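Progress report to the Trudo Fund
19 September 2024
Prepared by Rhonda Nguyen, Paquette Neighborhood Clothing Exchange

Where we stand

We had a wonderful summer! The exchange is now open in 11 locations, and between them they gave out 2,404 bags of clothing in the period your grant covers. August was the busiest month by far (back to school, plus the new Dalo Street site opening its doors), and the line there went past the bakery on the first morning. Families were asking for the next date before they'd even left.

Sorting and small items

Small items used to pile up in bins until somebody had a spare afternoon. Yutong Han rewrote the sorting steps in the spring, and socks, tights and gloves now get their own table and their own shift. Singles are kept for one month in case the partner shows up, then go to the rag buyer in Esten.
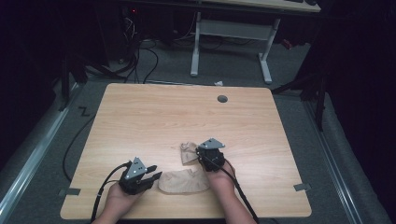

Spending

We have spent $1,819 of the supplies line, mostly on shelving, labels and clear bags. The van repair came in under the quote, and with your approval we'd love to move the difference to winter coat storage.

Coming up

Brayden MacPherson is setting up the coat drive with three schools, and Lerato Chauke has found us a dry storage room close to the Dalo Street site. We still need a second driver for the evening pickups. Harpreet Zacharias will send the signed budget sheet separately, along with the site hours for winter.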